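Besus Storage Guide, Section 8: Packing Dishes for Storage

Most packing advice promises that nothing will break. We don't. The steps below cut the risk, and that is as much as any box can do.

1. Wash and dry every piece. "Dishwasher dry" usually means damp, so check the undersides.
2. Set chipped plates aside. A chip tends to grow into a crack.
3. Put a sheet of plain paper between plates. The padded sleeves sold for this cost more, and we have yet to see them do better.
4. Fill the gaps with towels, then tilt the bin gently and listen.
5. Label two sides and the lid.

Note: The Nusirach bin is sold as "stackable." Treat that as true for linens only.

Caution: Do not lift a full bin by its lid, whatever the sticker says about locking handles.
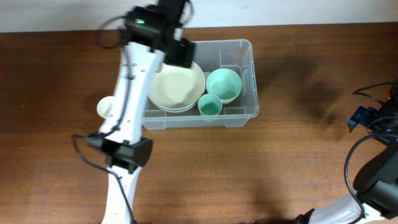

Fig. 241. Plates in a clear-walled bin.

6. Store at floor level, away from heaters.
7. Open the bin again in June and look for moisture. Silica packets don't excuse you from this step.

Revised 2025-09-06, A. Agbenyega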